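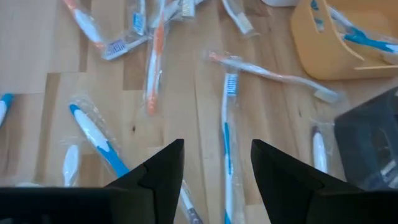
*Wrist cam view, wrapped toothbrushes, Saturday run*

## Grellar gripper kit: anyone else running it on shiny packaging?

**kausar_t**
So I finally gave in and bought the Grellar two-finger kit with the wrist cam. Setup took me about 3 hours, mostly fighting the cable clip (why is it on the left?!). My test job is sorting wrapped toothbrushes, the yellow caddy for one kind and the dark gray bin for the rest. I love the pointed fingertips so far, they slide under a wrapper way better than my old Witar pads. Glare on the plastic is my big headache. Anybody got settings to share?

**iescobar**
Drop the exposure before you touch anything else. Mine ships way too bright. Also you've got brushes lying across each other, so of course it's going to struggle. Spread them out first.

**kausar_t**
Spreading them out by hand kind of defeats the point of buying a robot, Ignacio :)

**iescobar**
Fair, but the manual says single layer, no overlap. You can't knock a kit for a job it isn't sold for.

**Junaid M**
Gotta disagree with that. The product page says "mixed loose items" and that's what I paid for. I sent mine back after 9 days and went with the Lomano. Slower arm, but support picks up the phone.

**shabnam_g**
I kept my Grellar and I'm pretty happy with it! I put a $130 diffuser panel over the table and the white hot spots on the wrappers mostly went away. Pale wood under white handles isn't helping you either, try a dark mat.

**kausar_t**
Ooh, a dark mat I can do tonight. Diffuser has to wait until July. Shabnam, which finger force are you using on the thin wrappers?

**shabnam_g**
Second lowest. Lowest kept dropping the chunky handles on me.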